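Search this collection
Enter keywords Go

# Wanudel: suitcase packing at home

8/23/25, by Aishwarya Sundaram

Welcome, and thank you for stopping to read this before opening the folders. Wanudel is a collection of ordinary people packing ordinary suitcases in their own bedrooms. Kavitha Raju and I began putting it together in March, after a long conversation about how differently the two of us fold a pair of trousers (she rolls, I fold, and neither of us has given way).

## What is inside

There are 976 short clips and 2057 still pictures, gathered from 40 packing sessions. Most of the packing is done on a bed, with the case open to one side and the clothes brought over a few at a time. You will find trousers, shirts, shoes, towels, toiletries and a good many plastic bags, and you will also find all the pausing and refolding that goes with them.

Folding has its own folder, and it is the one I go back to most. People smooth things down with the flat of the hand far more than I expected, and they do it again even when the garment looks perfectly tidy to me.
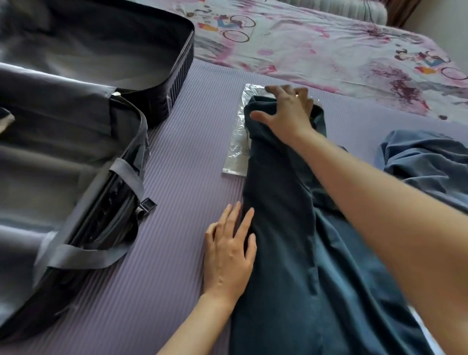 *Smoothing a folded teal-blue garment beside the open case.*

## Shoes and bags

Shoes gave us more trouble than anything else when it came to labels. Some packers wrap each shoe, some tuck them in at the side of the case, and some set the pair on a bit of plastic while they get on with the clothes. We settled on the tag "shoes, waiting" for any pair that is out on the bed and not yet in a case. It covers pairs like these cream ones, with their thin straps and yellow insole labels, standing side by side on clear film.

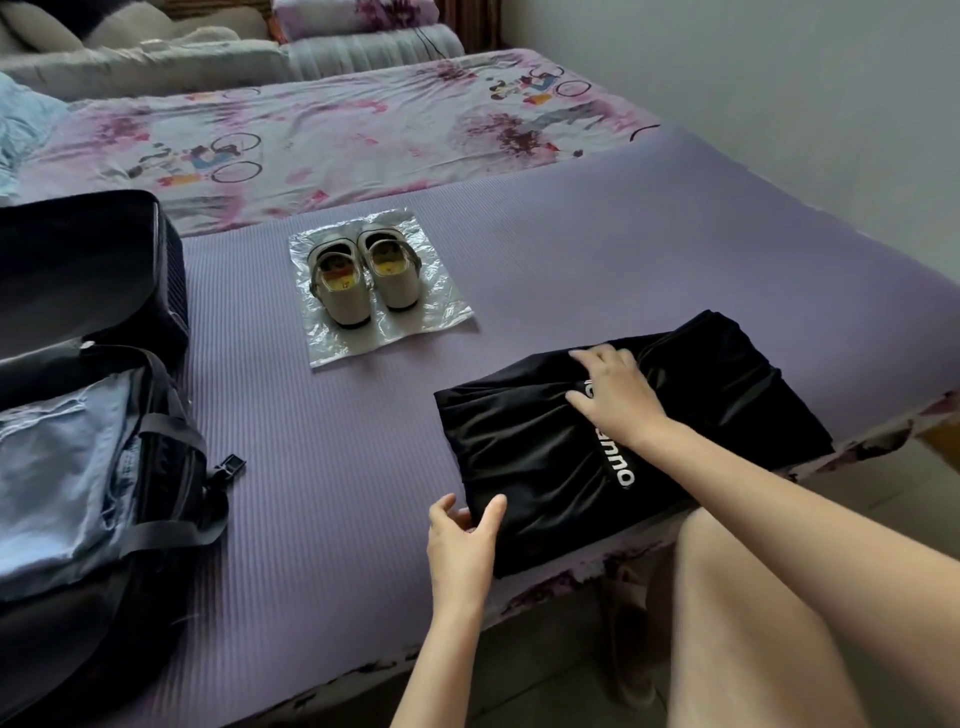
## How the labels work

Every clip has one line of plain English and up to 4 tags. The line says what is being handled and what is being done to it, such as "folding black trousers, one leg over the other". Please don't read too much into the colour words. Kavitha's navy is very often my teal, and where we couldn't agree we simply kept both.

Bedding is tagged only when something rests directly on it. In the sessions with a mat, the tag is "mat", however lovely the sheet underneath may be. For soft trousers with an elasticated waist we note the waistband separately, and any lettering is copied just as far as it can be read. The black pair with "entan" showing in white is entered as "entan" and nothing more.
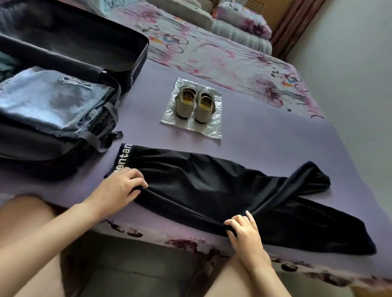
Page last changed: see date at top (shoe tags tidied, two spellings mended)

## Known gaps

Winter coats are scarce, and we have hardly any children's clothes. Hats are filed under "other" for now, which I do mean to put right. The sets named Solmont and Weston use an older spelling of some tags, so search for both "pyjama" and "pyjamas" if you need nightwear.

If you spot a wrong label, do send us the clip number and your own wording. Kavitha reads the messages and makes the changes in small batches.

Contact the Wanudel page | © Sundaram and Raju | Back to top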